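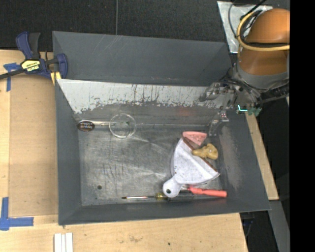 *The gripper over the test bin at Skosen, with the dustpan and the ginger lying in the bin below.*

**Two grippers, one bin: the first results from Skosen**

I spent most of October in the back workshop at Skosen watching robot fingers try to pick up a dustpan, and I had a better time than I expected to! The team there has been comparing two grippers on the same arm, the two-finger Tusetti and a three-finger one from Ghumman, and the first round of numbers is finally out.

The setup is pretty simple. Sigrun Hellström fills a gray bin with odds and ends, the arm gets a go at it, and every attempt is logged as a pick or a miss. They did 3944 attempts in all, split evenly between the two grippers, and 771 of those were misses. Most of the misses came from flat or thin stuff (no surprise there, have you ever tried to get a coin off a counter with gloves on?).

I asked Sigrun which object she'd happily throw out the window and she didn't even stop to think. "The dustpan. It's wide, it's flat, and the only good place to grab it is the handle, and then something else is lying across the handle." You can see from the photo what kind of mix she likes, with screwdrivers down by the front wall and a white pan lying over part of the pile, and a pink thing like a slice of watermelon right behind it. The clear cup at the back is another mean one. Clear plastic is hard on the cameras, and the team lost a whole afternoon to rims and glints before Jonatan Blomqvist changed the exposure settings.

So who won? Well, it depends on what you're grabbing. The Ghumman was better with lumpy shapes and hardly ever dropped the ginger. The Tusetti was quicker on tool handles and took 18 fewer minutes to get through a full set, mostly thanks to a controller update Jonatan put in halfway through. He was very clear with me that the early runs were done again after the update so both grippers got the same software. I had my doubts going in about whether that would be handled fairly, and I came away fine with it.

My own favorite part was the bin itself, which has been scraped and scuffed until the pale finish on the back slope is worn right through in places. Jonatan wants to swap it for a fresh one before round two. Sigrun would like to keep it, as worn metal throws odd reflections and real bins look like that too. They were still going back and forth on it when I left, and I'm on Sigrun's side.

Round two starts next month with 70 new objects, among them some soft packaging and a few things sent over by the folks in Dratcombe, who plan to run the same tests on their own arm. Njål Lindqvist is putting the object list together and he's still taking suggestions, so if you've got something small and annoying in a kitchen drawer, drop him a note at the workshop. I've already offered my garlic press.

The full table of picks and misses is pinned up by the workshop door, and Sigrun will run the demo again at 4 p.m. on open day for anybody who wants to watch.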